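Bring back the pencil case
Lilian Langat
October 14, 2018

My son's school in Orside gave up on personal stationery in June. Every table now has a shared pot of pens, paid for by parents at 14 pounds a head. The letter home said it would save time and stop arguments over who owned what.

I think it was a mistake, and a fairly dull one.

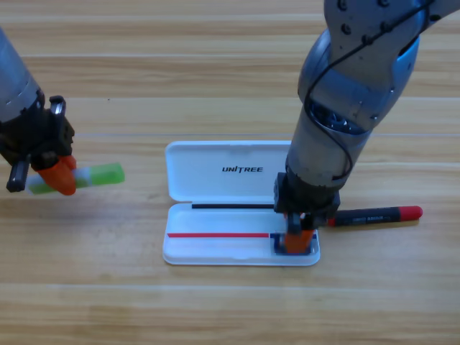

A child who has to look after a few pens learns to put the caps back on. Shared pens go dry because they belong to the table. My neighbour Libor Hrubý teaches 31 pupils at another school and tells me he throws out felt tips by the handful every half term.

The fairness argument is better. Some families can't spend much, and children notice a cheap case. But the school could buy every pupil the same plain one and let them write their name on it. It would probably cost less than refilling the pots.

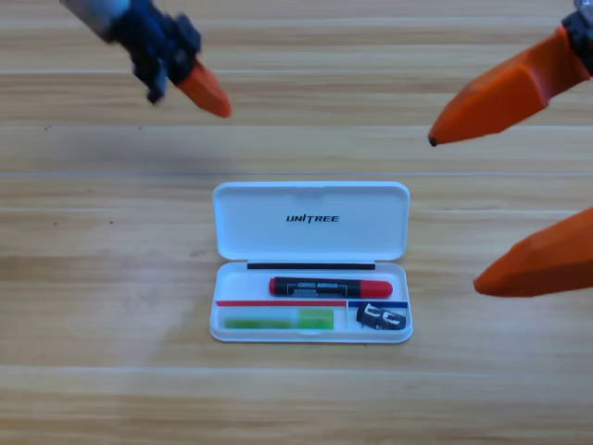
Lost pens would still be a nuisance. At ten, losing a pen and having to ask for another is a small enough problem to be worth having. I have written to the head and asked for the pots to go by Easter.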